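제목: Re: [sim-manip] Unora 공개 시연 참관 메모 및 질의 답변
날짜: 2025년 4월 14일

메일링 리스트 여러분께,

Hisdale 연구동에서 열린 Unora 공개 시연 참관 내용을 정리합니다. 먼저 지난번 올라온 질의를 인용하고 항목별로 답합니다.

> 공개 시연에 가시는 분이 있으면 세 가지 확인을 부탁드립니다.
> 1) 시뮬레이션 환경에서 손목 카메라 영상을 정책 입력으로 그대로 쓰는지, 아니면 깊이 정보를 따로 합치는지.
> 2) 그림자를 켠 상태로 학습하는지. 저희 쪽은 그림자를 켜면 물체 경계 검출이 흔들려서 12월 이후로 꺼 두고 있습니다.
> 3) 반투명 물체를 렌더링할 때 프레임 속도가 얼마나 떨어지는지. Grillard 쪽 자산을 가져다 쓰려는데 재질 설정이 무거워 보입니다.

1) 입력 구성

RGB만 씁니다. 깊이 채널은 로그에는 남기지만 정책에는 넣지 않는다고 합니다. 시연 담당 측 설명으로는 깊이를 넣은 구성도 시험했으나, 반투명 물체에서 깊이값이 실기와 맞지 않아 뺐다고 합니다. 에피소드는 모두 4,000개이고, 이 가운데 검증용으로 184개를 분리해 두었습니다. 분리 기준은 물체 초기 배치이며 시드 기준이 아닙니다. 저희 쪽 분할 방식과 다르므로 수치를 직접 비교할 때 주의가 필요합니다.

2) 그림자

켜고 학습합니다. 광원 방향과 세기는 에피소드마다 무작위로 바꿉니다. 로봇 팔과 그리퍼의 그림자가 작업면에 넓게 걸리는 경우도 걸러내지 않고 그대로 씁니다.
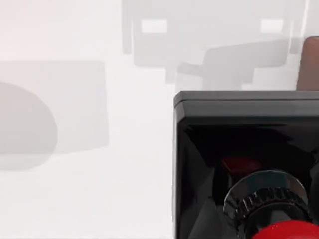

그림 1. 시뮬레이션 화면. 흰 작업면에 드리운 로봇 팔과 그리퍼의 그림자. 오른쪽은 검은색 그리퍼 하우징.

그림자를 끈 조건과 켠 조건의 비교표도 화면으로 보여 주었습니다. 성공률은 켠 쪽이 11%포인트 높았습니다. 다만 평가 조건 자체에 그림자가 포함되어 있어 당연히 유리한 비교입니다. 질의하신 경계 검출 문제는 Unora 쪽에 별도 검출 단계가 없어 해당 사항이 없다는 답을 받았습니다. 검출기를 앞단에 두는 구성이라면 이 결과를 그대로 옮겨 올 수 없다고 봅니다.

부드러운 그림자의 표본 수를 줄이면 경계에 잡음이 생기는데, 이 잡음이 학습에 미치는 영향은 측정하지 않았다고 합니다. 질의자께서 겪은 현상이 이쪽일 가능성이 있으니, 끄기 전에 표본 수부터 올려 보시기를 권합니다.

3) 반투명 재질

시연 장면에는 청록색 반투명 거치대와 나무 트레이가 들어 있었습니다. 굴절을 켠 상태에서 초당 79프레임이 나왔고, 이는 손목 카메라 한 대만 렌더링할 때의 값입니다. 카메라를 추가한 조건의 값은 공개하지 않았습니다. GPU 사양은 현장 게시물에 없었고 구두로도 답을 듣지 못했으므로 절대값으로 인용하지 마십시오.
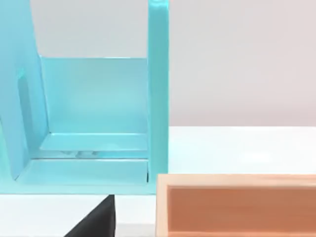 재질 설정에서 비용이 가장 큰 항목은 굴절 광선의 최대 반사 횟수라고 합니다. 판이 여러 겹 겹치는 형상에서는 이 값을 낮추면 안쪽 면이 검게 나옵니다. Unora는 학습 때 낮은 값을 쓰고 평가 때만 올리는데, 두 설정 사이의 성능 차이는 오차 범위 안이라고 했습니다. 근거 자료는 보지 못했습니다. Grillard 자산과의 호환성도 물었으나 시험한 적이 없다고 합니다.

기타

- 접촉 모델의 마찰 계수는 물체별로 고정입니다. 무작위화는 다음 판에 넣을 예정이라고 합니다.
- 실기 시연은 없었습니다. 실기 이전 결과는 Hồ 프로젝트와 함께 따로 발표한다고 하며, 일정은 미정입니다.
- 설정 파일은 참관자에게 열람만 허용했고 배포하지 않았습니다. 위의 내용은 열람 중 적은 메모를 옮긴 것이라 항목 이름이 원문과 다를 수 있습니다.

그림자 표본 수를 바꿔 본 분이 계시면 사용한 렌더러 판 번호와 함께 이 스레드에 회신해 주십시오.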